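4.2 Spectator travel and the reuse of venues

The second part of the analysis deals with how spectators reached the Lundow multi-sport games and what happened to the venues once the events were over. Earlier work on mid-sized events (Hamada and Hosoda) found that travel by spectators makes up most of an event's footprint, and that the choice of venue matters more than anything done inside it. We wanted to see if the same held for a host town with a single rail station and a limited bus network.

Survey staff collected 3,703 completed forms at the gates over the course of the games. Of these, 456 were left out of the travel analysis because the home postal code was missing or could not be read. The remaining forms were sorted by the venue at which they were collected. Respondents who had used more than one kind of transport were assigned to the one that covered the longest part of the trip.
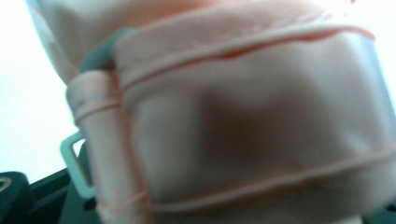 The rowing course at Gredia drew the largest share of car trips. It lies outside the town, the last shuttle left before the final race on most evenings, and parking was free. The indoor hall at Economou, a short walk from the station, showed the opposite pattern. Most of its visitors came by train or on foot, and very few of those who drove said they would have done so if parking in the center had cost more.

Ticket holders could ride local buses at no charge on the day of their event. Awareness of this offer was uneven. Those who had bought tickets online generally knew about it, while those who bought at the gate often did not. Of the 458 respondents who bought at the gate and arrived by car, 212 said they had not heard of the free bus travel until they were asked about it in the survey. 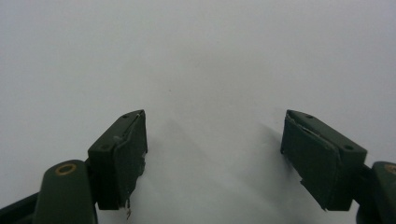
Page last modified: September, Monday, version 3 of the online text

Reuse of the venues was assessed through interviews with the operators and a review of booking records. No new permanent venue was built for the games. The climbing wall and the seating at the Ekodov field were temporary, and both were rented. The hall floor at Economou was replaced before the games with public money, and its operator expects the new surface to serve local clubs for many seasons.
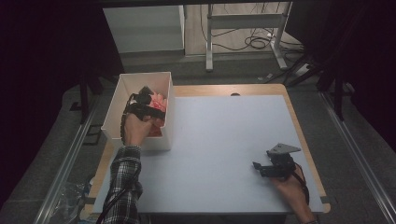

Figure 3. Work at a table with two hand-held grippers, one lowered into an open white box.

Operators were less positive about the storage of smaller equipment. Barriers, mats and signs were kept at three sites after the games, and none of the sites had a full inventory. Two clubs reported buying items that were already held elsewhere in the town. A shared list would have prevented this at little cost, and the town has since agreed to keep one.

Two limits of the data should be noted. The survey was carried out at the gates before the events, so trips home were not recorded, and evening sessions may have led to more car use than our figures show. The booking records also cover only one season after the games.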